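Home Stories Poems Letters Events Join us

The Laying of the Tray

My mother had put on her good coat for the robot. I told her that it would not notice, and she answered that there would be people there as well, and that people notice shoes first and then the coat.

We took the bus from Ornby after lunch. It was December and the windows were so covered with steam that she had to clean a small circle with her glove to see where we were. She knew every stop by heart but she wanted to check. The leaflet was in her handbag. It had come through the door with the parish news, and it said that Damgaard in Dumton would open its workshop for one afternoon, and that visitors could watch the machine called Tement at work in a kitchen. Coffee would be served. My mother had underlined the word kitchen.

She was 87 that winter. As a girl she had worked in the station hotel, where she carried breakfast trays up the back stairs, and she had opinions about trays. When I visited her and made tea, she would wait until I had put everything down and then turn the spoon a little, very politely, as if it had moved by itself.

The workshop was behind the old dairy. A young woman with a badge met us in the yard and led us through a corridor which smelled of new paint and of some kind of warm dust, and then into a room with folding chairs. My mother chose a chair in the front row. There was a counter of speckled stone with a pale curtain behind it, and at the side stood the arm, black, bent, quite still. I had expected something with a face. I think my mother had also expected it, because she looked at the arm, then at the curtain, and then she asked me in a low voice when it would come out.

"That is it," I said.

"Oh," she said. "It is only the arm."

The demonstration began at 2 o'clock. The young woman explained that Tement was learning to lay and to clear a tray, for people who find it hard to do this for themselves. She said it would lay and clear several times that afternoon and that we were welcome to ask anything. Then she pressed something on a tablet, and the arm woke up with a sound like a long breath through the nose.

I do not know how to tell what it was like. It was slow. It went out, it stopped above a thing as if it had forgotten the reason for coming, it went down, and it closed. A whole room of grown people leaned forward for a fork. When the fork was in its place there was applause from the back, and the young woman became red and thanked us, and the arm went out again.
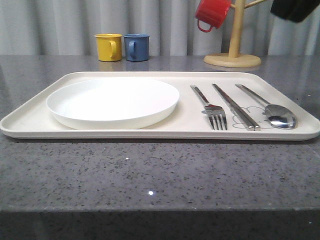 It would be faster to do it yourself, somebody remarked behind us, and then you would still have time to wash up afterwards. There was some laughing. The voice went on that a machine like this must cost more than a house, and who was going to carry the tray to the bed when it was ready, that was what one would like to know, because the arm did not seem to have any feet.

The young woman said that this was a very good question. She said that the carrying was another project.

My mother did not laugh. She was sitting with both hands on her handbag and looking at the cutlery in the way she looks at a page of small print.

"It has not put a knife," she said.

"Perhaps it is not allowed a knife," I said.

"And those?"

"Those are chopsticks."

"I know what they are. I am asking who has a spoon and a fork and chopsticks for the same dinner."

She said it louder than she intended, as she often does since her hearing is worse, and the young woman came nearer and bent down to her. She explained that the chopsticks were there for the practice. A thin thing was harder for Tement than a thick thing, and two thin things together were harder again. My mother considered this. Then she said that at the hotel they had also been given difficult things for practice. They had to carry an egg cup on an empty tray up the back stairs, four floors, and the egg cup was not permitted to move. The one who let it move had to polish the taps.

"And did you let it move?" asked the young woman.

"Never," said my mother, and I, who had heard this story with another ending, looked at the curtain.

Tement cleared the tray and laid it again. After some time I found that I had stopped following the arm and was following my mother. Her right hand had come loose from the handbag. Each time the arm went down, her fingers opened a little on her knee, and each time it closed they closed too. I do not believe she knew. For two years she had not been able to hold a full cup, and she had arranged her whole life around this so that it should not be seen. She drank when I was in the other room. She had become, as she told people, not very fond of soup.

Coffee was brought on a trolley. She said no, thank you, she had had some before we left, and this was not true.

I took a cup, and then I did not know where to put it or myself, so I went to stand near the end of the counter, where a few children had gathered. They had discovered the rabbit. Every time the arm laid the tray they became quiet, and when they could see it again they told each other.
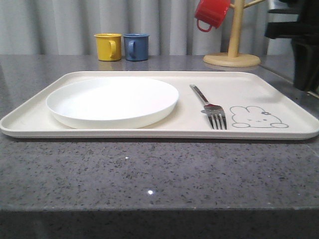 Ornby Writing Circle | Members' Stories, Winter

"He is sleeping," one of the children informed me. "That is why it goes so slow. It must not wake him up."

I went back and reported this to my mother, and she got up at once to see for herself. The young woman moved a chair for her so she could sit by the counter, behind a strip of yellow tape on the floor. The rest of the visitors were busy with the biscuits. My mother bent forward and inspected the rabbit with her glasses on and then with her glasses off.

"We had roses on ours," she said. "Round the edge. One was not supposed to cover the roses."

The arm was resting now. The young woman asked if she would like to give the next order, it was only to touch a green square on the tablet, and she held it out. I saw my mother look at the tablet and I saw her look at her hand. I made a movement to take it for her, I am sorry to say, and she moved her elbow so that I could not.

She put her hand flat on the glass. It trembled very much. The tablet did nothing at first, and then it did, it had only wanted a moment, and the arm breathed in through its nose and went out over the counter.

It missed. It closed beside the spoon, lifted nothing, and carried the nothing with great care to its place on the tray and put it down there. The young woman said oh dear and reached for the tablet, but my mother said, "Leave it. Let it go back for it."

So we waited. The arm stayed above the empty place for quite a long time. Then it rose, and went back, and came down again a finger's breadth to the left, and this time it had the spoon.

"There," said my mother. She did not say it to me.

Before we left she told the young woman that the fork should be straight. She explained it very exactly, with her thumb as the measure, the distance from the plate and the distance from the rim, and the young woman wrote it down on the back of a leaflet. I cannot say whether she did something with it afterwards. She asked how to spell the name of the hotel, and my mother spelled it.

The bus home went at 5 and it was already dark. We had to stand for the first part, until a boy gave my mother his seat. I had thought she was asleep, but when we passed the water tower she opened her bag and found the leaflet and read it once more under the bad light.

"They have another one in the spring," she said. "With the carrying."

At her flat I put the kettle on, as always, and I got out the cups. I went to the other room, as always, to hang up the coats and give her time. When I had hung them up I heard her call that the tea was getting cold, and what was I doing in there, and could I bring the small tray with me from the top of the cupboard, the one with the handles.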